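Since I moved to this country I read every label in the supermarket, and I think this habit taught me more words than my evening course. "Sell by", "best before", "keep refrigerated after opening". In the first winter I bought a jar of molasses because I was sure it was honey. I ate it anyway, on bread, for six weeks.

My subject today is bread. I started to bake it in January, when the bakery on my street closed and the next one was two buses away. My neighbor gave me a spoon of her sourdough starter in a yogurt cup and wrote the feeding times on the lid. I killed it in four days. She gave me another spoon and did not say anything, for which I am still grateful.

The second starter is alive. It lives on top of the refrigerator, where the air is a little warmer, and I feed it in the morning before coffee. My basic loaf uses 1000 grams of flour, of which 200 grams is rye, and it makes two breads. One is for us and the other goes to whoever I owe a favor that week. The rye gives a sour taste that my husband did not like in the beginning. Now he complains when I leave it out.
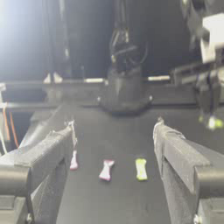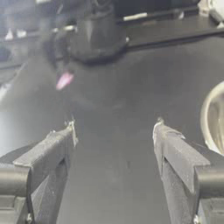

Iolanda Dantas

What I find difficult is the patience. The recipe says "until the dough has doubled", and I come from a family where dinner is at eight and the dough must know it. My grandmother baked corn bread in a clay dish, and she decided everything with her hand: she touched the dough, she closed her eyes a moment, and it was ready or it was not. I asked her once how many minutes. She looked at me as if I had asked how many minutes is a song.

I bought a kitchen scale and a thermometer, and they help, but I begin to understand her hand. On a cold day the dough is stiff and slow. In August it runs away from the bowl – I had to scrape it from the counter one Wednesday, very late, in my pajamas.

The crust is still too hard on the bottom. Somebody at work told me to put an empty tray on the rack below, and I will try it with the next loaf. If you have another idea, please write it in the comments, but with grams, please. I still cannot think in cups.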